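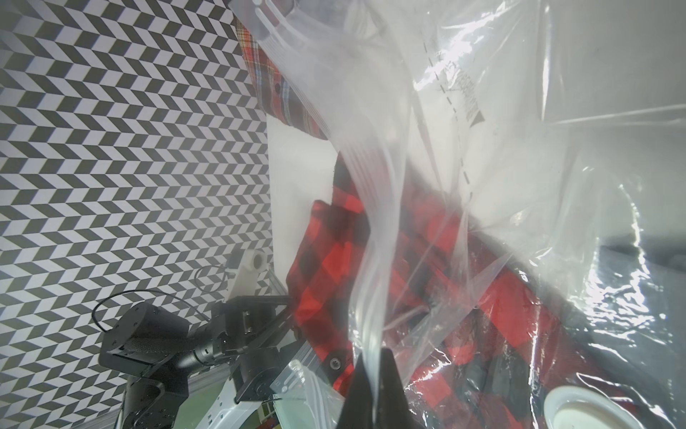

Garments that leave the workroom for storage go into clear bags, and a bag only does its job if it suits what goes inside it. This handout covers the second half of Unit 6, Folding and Bagging, in the Garment Care course at Arnmont. Read it before the practical and bring it with you. We use clear film because it lets you check the contents without opening anything. A red and black buffalo check is easy to recognize through a single layer of plastic, even when the film is creased and throwing back light, and a smaller multicolored plaid next to it can be told apart at a glance. Plain dark shirts are harder, and those need a label.

Choosing the bag

Most household storage bags have a press-seal zipper track along one side. Look at the track before you look at anything else. Run a thumb and finger along it from end to end, and put the bag aside if the ribs are bent or there is grit in them. Bags with a printed warning on them should be kept away from small children, as should the ones with no printing at all.

Size matters more than thickness for flannel. A bag that is too small forces you to press the shirt in, and the hem folds over on itself. A bag that is too large leaves loose film that slides around and catches under the shirt when you turn it. Allow two fingers of space on each side of the folded garment. For two shirts in one bag, allow the same space and put the heavier one at the bottom.

Preparing the shirt

The shirt must be clean and fully dry. "Nearly dry" is the most common fault in the Unit 6 practical and it loses marks every year. Feel the collar, the cuffs and the double layer behind the front buttons, as these dry last.

Empty the pockets. Then look at the fastenings. Metal snaps can leave a mark on light cloth if they are pressed against it for months, so turn the front of the shirt inward or lay a sheet of tissue over the snaps. Small plastic or shell buttons need no tissue. Close the top button and every second one below it. Snaps may be left open if the front lies flat.

Folding

Lay the shirt face down on a clear surface. Fold each side in toward the center of the back, with the sleeve laid straight down along the fold. Bring the hem up to the middle, then fold again so the hem meets the collar. On checks and plaids, use the pattern as a guide - if the lines of the squares run straight along the edge of the fold, the fold is straight.

Thick flannel springs back. Hold it with the flat of your hand for a few seconds before you turn it over. Do not iron the folds in.

Bagging

Open the bag all the way and put one hand inside, palm up, to separate the two layers. New film clings to itself and gathers into a twist wherever it is pinched, so hold it by the edges of the opening and keep the grip wide. With the other hand, slide the shirt in, folded edge first. If the bag rides up over the shirt, stop and pull the film down at the corners.

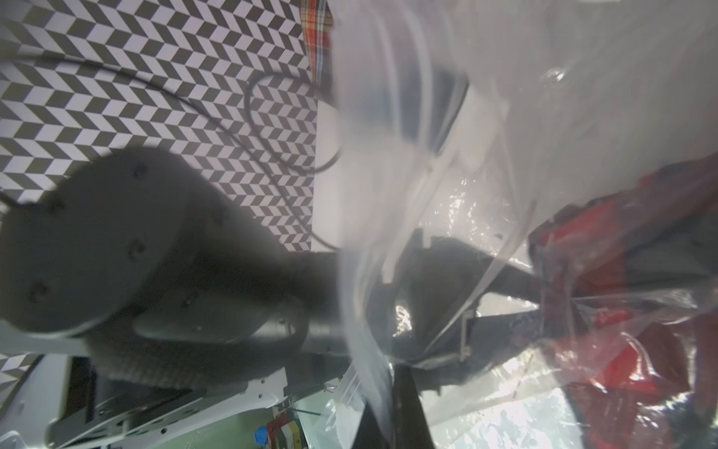

Once the shirt is in, lay the bag flat and smooth it from the closed end toward the opening. The aim is to move loose air out. Do not squeeze hard. Pressed flannel takes a long time to recover, and a flat bag is no use if the shirt comes out with forty creases in it. Close the track from one side to the other, leave a gap the width of a finger, smooth once more and finish the seal.

Check the seal by pressing lightly on the bag. If you hear air escaping, open the track, clear any cloth or thread from it and start the seal again.

Labels and storage

Write the label before it goes on the bag. It should give the type of garment, the size, and the date it was packed. Place it on the same corner every time, on the side that will face out on the shelf. Keep bags flat, in stacks of no more than 6, out of direct sun. Cotton and flannel can stay bagged for a season. Wool and silk are treated separately in Unit 7 - do not use these instructions for them.

Practical

You will fold and bag 2 shirts of different weights and hand them in with labels. The pass mark is 65. Marks are given for a dry and clean garment, a straight fold, a full seal and a readable label. Speed is not marked.

For the next class, read the Hodard notes on tissue and lining paper and bring one long-sleeved shirt of your own.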